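工单主题:茶水间物资申领系统库存数量与实物不符
系统名称:Skendemik 内部物资管理平台
提交部门:行政服务处
提交人:Concetta Bellini
受理人:Raili Kemppainen(信息系统支持组)
优先级:中
当前状态:已解决,待提交部门书面确认
建单日期:2018年1月27日

一、问题描述

行政服务处在月度盘点中发现,Skendemik 平台“茶水间及简餐物资”类目下多项物品的账面库存高于实际库存。差异最明显的为独立小包装调味料,平台显示余量为 600 包,货架实际余量为 400 包左右。另有袋装零食、一次性纸杯两项存在同类情况,差额较小。

提交部门已自行核对入库单与领用登记表,未发现漏登。各楼层茶水间的领用申请均由平台提交,审批记录完整。请信息系统支持组协助查明原因,并在月结之前恢复账实一致。

二、影响范围

1. 行政服务处无法据平台数据编制采购计划。
2. 平台设有自动补货提醒,触发下限为 100 包。账面数量虚高时,提醒不会按时发出。
3. 供应商 Zandetti 的月度对账单以平台出库数据为依据,本月对账暂缓。
4. Nurkham 办公区与总部共用同一物资目录,该区数据是否受影响,建单时尚不明确。

三、初步排查

支持组收到工单后,首先核查了提交部门的账户权限与操作日志,未见异常登录或越权修改。随后导出本月全部出入库流水,与纸质入库单逐笔比对,入库部分完全一致,差异集中在出库环节。

进一步比对发现,部分领用申请的状态为“已发放”,但未生成相应的出库流水。此类申请有一项共同特征:申请人在提交后、审批前修改过领用单位,由“包”改为“盒”,或由“盒”改为“包”。

支持组在测试环境中按相同步骤操作,问题可稳定重现:

步骤一:以普通用户身份新建领用申请,选择调味料类物品,单位选“包”。
步骤二:提交申请,状态变为“待审批”。
步骤三:返回编辑页面,将单位改为“盒”,保存。
步骤四:以审批人身份批准,并由库管账户点击“确认发放”。
结果:申请单显示“已发放”,库存余量不变,流水表中无新增记录。

四、往来记录

支持组致行政服务处:
请协助确认,目录中“盒”与“包”的换算关系由何人维护,最近一次调整在何时进行。另请说明各茶水间是否存在不经平台直接取用的情形。

行政服务处回复:
换算关系由我处维护。一月上旬更换供货规格后,曾对调味料与零食两类物品作过一次批量调整,调整文件系从 Michiels 提供的规格表导入。各楼层茶水间按规定须经平台申领,茶水间内部由员工随取随用,不再登记,此部分在发放时已作出库处理,不应影响仓库余量。

支持组致行政服务处:
已收到。请将导入所用的原始文件发至本工单附件区,并暂停使用批量导入功能,直至另行通知。

行政服务处回复:
文件已上传。批量导入功能已停用,相关人员均已告知。

五、补充核查

为排除摆放与分装方式对盘点结果的影响,支持组会同行政服务处复核了茶水间的存放规则。按现行规定,零食存放于抽屉收纳格,调味料小包按品种竖放于分格盒内,补货时由外盒拆出,外盒不得进入茶水间。
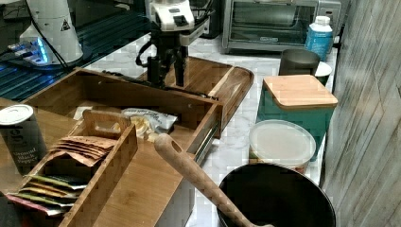

复核结论为:盘点方法符合规定,仓库与茶水间的数量未发生重复计算,账实差异应归因于系统。仓库端的整盒物品与拆零物品分架存放,盘点表亦分列填报,汇总时统一折算为“包”,折算过程经双方复算无误。

六、原因分析

批量导入文件中,“盒”的换算系数一栏含有不可见的全角空格。平台导入模块未对该字段进行格式校验,系数被存为文本。用户在审批前变更单位时,平台须重新计算出库数量,因无法读取系数而中止写入流水;申请单状态由另一程序更新,未随之回退。未变更单位的申请沿用提交时已算定的数量,故不受影响。

经查询,Nurkham 办公区未执行过该次导入,其本地换算表仍为旧版本,数据正常。

七、处理措施

1. 已清除换算系数字段中的多余字符,并将字段类型恢复为数值型。
2. 已在导入模块中增加格式校验。系数为空、为零或含非数字字符时,整批拒绝导入并列明出错行号。
3. 已将状态更新与流水写入合并为同一事务,任一环节失败,申请单保持“待发放”状态。
4. 已对受影响的申请单逐笔补录出库流水,补录记录在备注栏标明本工单主题。
5. 已重新计算相关物品余量,并与行政服务处的盘点表核对一致。
6. 已恢复批量导入功能。单个导入文件上限维持 2000 行不变。

八、对提交部门的要求

请行政服务处于收到本回复后完成下列事项:

(一)登录平台,核对“茶水间及简餐物资”类目全部物品的余量,并在工单内书面确认。
(二)通知 Zandetti 恢复月度对账,以补录后的出库数据为准。
(三)今后调整换算关系时,须使用平台提供的标准模板,不得直接导入供应商原始文件。
(四)如再次出现申请单显示“已发放”而余量未变的情况,请勿重复点击“确认发放”,应保留页面并立即联系支持组。

九、遗留事项

补货提醒在差异期间未能触发的物品,平台不会自动补发提醒,须由行政服务处人工检查一次。历史申请单的打印版本仍显示变更前的单位,此问题不影响库存计算,已另行登记,拟在下一次版本更新中修正。

本工单在提交部门书面确认后关闭。确认前如有异议,请直接在本工单下回复,无须另建新单。

受理人:Raili Kemppainen
信息系统支持组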